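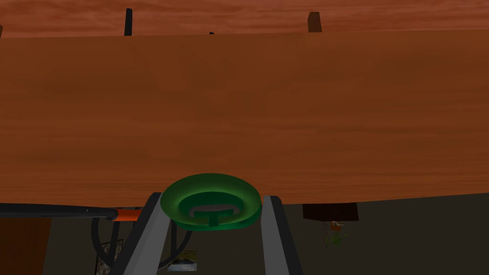
21 Jun 2025

I got back from Grudside last night with a bag of laundry, two records and a ringing left ear, so I'm writing this up before I forget the order things happened in.

Grudside is a two-night festival with three rooms, all within a few minutes' walk of each other. Most of the acts were new to me. I went because Akinyi Mushi was playing on the first night and I had missed her in January when the train was canceled.

She was on early, in the smallest room, with a guitar and a loop pedal she hardly used. She did seven songs. The fourth one was new and didn't have a title yet, and it was the best thing in the set. She sang it quietly enough that you could hear the ice machine behind the bar. I asked at the merch table if it was recorded and was told maybe in the fall.

After that I walked over to the main room for Gusix. They are a four-piece now, with a second drummer, and I'm not sold on that. The older songs lost some of their space. The room holds 459 and it was full by the second song, so I watched from the stairs. The sound was muddy there. A friend who stood near the desk said it was fine, so I may be unfair to them.

The second day started slowly. It rained until four. I had soup, then went to a talk on booking small tours with Sanne Brouwer and Dalia Urbonaitė. Sanne books a club and Dalia plays bass in Troltotero, so they came at it from opposite ends. Dalia said the band's last tour was 22 shows and they came home with 300 euros between them after paying for the van. Sanne said she would still take a band that answers email over a band with a big following. Someone asked about streaming and the talk went downhill from there.

Troltotero played that night at nine. I had only heard the one single before and it didn't prepare me for how loud they are. Dalia hardly moves on stage. The singer does all the moving and at one point was standing on a chair near the coat check with the mic cable stretched across half the room. They ended on a long instrumental that I think went on too long, though the people in front of me clearly disagreed. I bought the album anyway.

The last set I caught was Erhan Soylu and Beril Güler, a duo on saz and synth. Beril said between songs that they had written most of it in a kitchen in Kurtuluş with the window open, and one track has street noise running under it the whole way through. I liked that one a lot. The set started 40 minutes late because of a problem with a power supply, and plenty of people left. They played to a thin crowd and didn't cut anything.

A few practical notes if you go next year. Bring earplugs, the ones at the bar sell out. The wristband line is much shorter at the side door. Food after ten is fries or nothing.

I still need to look up who was playing in the middle room when I walked past on the first night. It was something with a trumpet. If you were there and know the name, leave a comment.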